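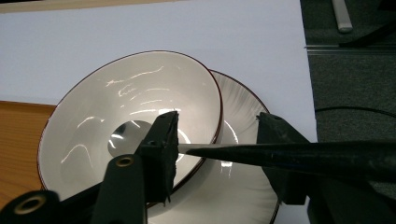
The dinnerware collection at Iltley began as a practical matter. When the residential college opened its first dining hall, the kitchen needed bowls and plates that could be stacked, carried and replaced without fuss, and the order went to the Du Plessis pottery works, then in its second year of business. The pieces that came back were plain in most respects. What set them apart was the edge: a thin line of dark reddish brown, carried around the rim of the white ceramic bowl and repeated on the larger plate that goes under it. Former residents who remember little else about the dining hall tend to remember that line.

The collection is now in the care of Nokuthula Kruger, who was appointed last March to prepare it for display. Her first task was to establish what the college still owned. Over the decades, pieces had moved from the dining hall to offices, common rooms and staff kitchens, and no one had kept a register of where they went. Kruger sent a notice to every department asking for the return of any brown-edged tableware, whatever its condition. The response was larger than expected. By the end of the term, 400 pieces had been delivered to the ground-floor workroom, many of them wrapped in old newspaper and one in a choir robe.

Each piece is examined in the same manner. It is placed on clean white paper, turned by hand and checked for chips, hairline cracks and wear to the glaze. The rim receives particular attention. On the older ware, the brown line was applied with a brush while the piece turned on a wheel, and the width of the line varies slightly from one bowl to the next. On later ware it is more even. Kruger considers the difference useful, as the pottery did not date its work and the marks on the underside were changed only once.

"The rim is where a dish meets the world," she said. "It touches the shelf, the dish next to it, the spoon and the person eating. If a piece has had a hard life, the edge will generally say so."

The glaze is the second point of study. Du Plessis used a glossy white finish that cleans easily and shows food to good advantage, but it is difficult to inspect under ceiling lights, which throw bright reflections across the curve of a bowl and can hide a fine crack altogether. The workroom practice is to tilt the piece slowly until the reflections move off the area in question, and then to run a fingertip along the glaze. Kruger also taps each bowl lightly with a knuckle. A sound bowl rings, and a cracked one gives a short, dull note.

Pairing has proved to be the slowest part of the work. The bowls and plates were sold together but washed and stored separately, and after years of use few remained with their original partners. The college has chosen to match them by the color and width of the rim, although it accepts that the result will not always be historically exact. A bowl whose line leans toward red is set with a plate of the same tone. Pieces that cannot be matched are kept in a separate cabinet and will be shown on their own.

The exhibition itself will be modest. It will occupy two rooms off the main hall, the first given to the history of the pottery and the second to the dining hall and its customs. Visitors will find tables laid as they were for the Wednesday supper, a weekly meal at which first-year residents served the rest of the house. Soup came first, and the bowl stayed on its plate until the bread had gone around. The plate was then used for the main course -- an economy that saved the kitchen a good deal of washing and that several former residents still follow at home.

Not all of the collection will go behind glass. The college has set aside 200 pieces in good condition for use at formal dinners, a decision that was discussed at some length. Kruger argued in favor. Ceramic made for daily meals, in her view, is best understood by people who have eaten from it, and the occasional loss is acceptable if it is recorded. Pieces in service will be washed by hand in a lined sink and dried flat on cloths. When they are put away, a sheet of soft paper will be laid between one plate and the next, and bowls will be stacked no higher than the cabinet rules allow.

Those rules were drawn up with advice from Loltumar, a small ceramics studio in nearby Dutavport that also undertakes repairs. The studio has mended the more badly damaged pieces selected for display, leaving the joins visible under close inspection. Its staff advised against retouching the brown edge where it has worn thin. New color would sit on top of the glaze, would wear faster than the original and would confuse anyone attempting to date the piece in the future. The worn rims have been left as they are.

The college continues to accept returns. Former residents who took a bowl or plate with them on leaving -- and the correspondence suggests that there were many -- are invited to send it back or, if they prefer to keep it, to supply a photograph of the underside for the register. Parcels should be addressed to the collection workroom and marked as fragile. A short note stating when the piece left the college, and where it has been kept, would be of assistance.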